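Talk notes: signs people can tell apart
Skustetmont community hall, March session. 18 minutes plus questions.
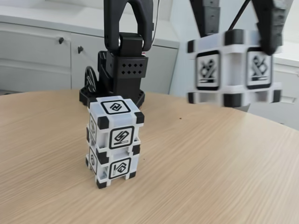 Start with labels on storage boxes, as most people in the hall will have a shelf of them at home. We number boxes on one side, stack them, turn one around and the number is gone. Ask for a show of hands on who has done this. Then point to the two white cubes standing one on the other. The marker on the top face of the upper one is different from the marker on its front, and the front of the lower cube has another again. Black line on white, black border, readable from a few steps back. Pause here and let people look.

Next, the Ernance tool library. They had 400 bins and one paper label on each, always on the lid. Once the bins were stacked the lids were covered. They relabelled 44 of them on the front and the side as a trial, and kept going after that.

Colour. Keep this short. Olmedo used coloured dots and the red ones faded to pink by the window. Black on white held up. Mention that some members couldn't tell the green from the brown in the first place.

Symbols or words? I prefer a symbol with a word under it. Two angular shapes can look alike when you see them side-on, so choose a round one and a sharp one for boxes that sit next to each other.

Hand around the sample sheet from Prekomness (27 symbols, both sides printed). Get the copies back at the end.

Questions. If it's quiet, ask what people use on freezer tubs.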